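Giving Up the Car for a Month

Thursday, November 29, 2018

I said back in the summer that I would try a month without driving, and today is day 30.
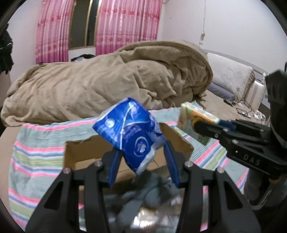

The rules were simple. The car stayed in the garage. I could take the bus, walk, or ride the bike, and I could accept a ride if someone was already going where I was going. I could not ask for one. I allowed myself one exception for a medical emergency and did not need it.

Some background for anyone new to this blog. I live on the north side of Flemden, up the hill from the old rail yard. I work at Bitar, which is on the other side of the river. By car it takes 15 minutes if the bridge is clear. By bus it is two routes with a change at Lodico Street, and the schedule says 41 minutes. The schedule is wrong most mornings.

The first week was bad. I missed the connection at Lodico Street three days in a row. The first bus pulls in on one side of the street, the second leaves from the other, and the light between them is very long. By Thursday I had worked out that if I got off one stop early and walked straight down the hill I would beat the light. After that I missed it only once, and that was my own fault for stopping to tie my shoe.

Groceries were the part I had worried about most. I used to do one big trip on the weekend and fill the trunk. Without the car I went to the Ita market on the way home, two or three evenings a week, and bought what would fit in a backpack. We ate more vegetables and threw away less of them. We also ran out of things more often. Cat litter was a real problem. It is heavy, it does not fit in a backpack, and the handle on the bag cuts into your fingers after a block. I ended up tying it to the rack on the bike and walking the bike home.

The cold was less of a problem than I thought. I own a good coat and I had never really used it, because walking from a door to a car does not call for one. Gloves mattered more. I went through two cheap pairs before I bought a decent pair with a long cuff. Rain was worse than cold. There is no shelter at my stop, only a pole and a bench, and a wet bench is no use to anybody.

I read five books, which is more than I had read in the rest of the year. I also slept on the bus a good deal. I had expected to get some work done on the ride and never did. The second bus takes the river road, and looking down at a screen on the river road makes me sick.

People at work were polite about it. A couple of them asked whether the car had broken down, and I think one of them still believes it did. Two offered me rides on wet evenings, and since they were going my way I took them.

As for money, I kept receipts. I spent less on bus fare than I usually spend on gas, even with the gloves. The insurance goes on whether I drive or not, so the saving is smaller than I hoped. It would only get large if we sold the car, and we are not ready to do that. My mother-in-law lives out past the county line where there is no bus at all, and we skipped our usual visit this month because of my experiment. That did not go over well.

I had meant to weigh myself at the start and the end, but I forgot the first part. My knees feel about the same. My good shoes are finished, though, and need new heels.

Tomorrow I will start the car, mostly to make sure it starts. The odometer on my bike says I am at 1,903 miles since I bought it, and I would like to get to 2,000 before the snow is serious — that may have to wait for spring. My plan is to keep taking the bus to work through January and use the car for weekends and cat litter. The city says it will put out new schedules after New Year's, and if they move the Lodico Street connection I will have to work out the hill all over again.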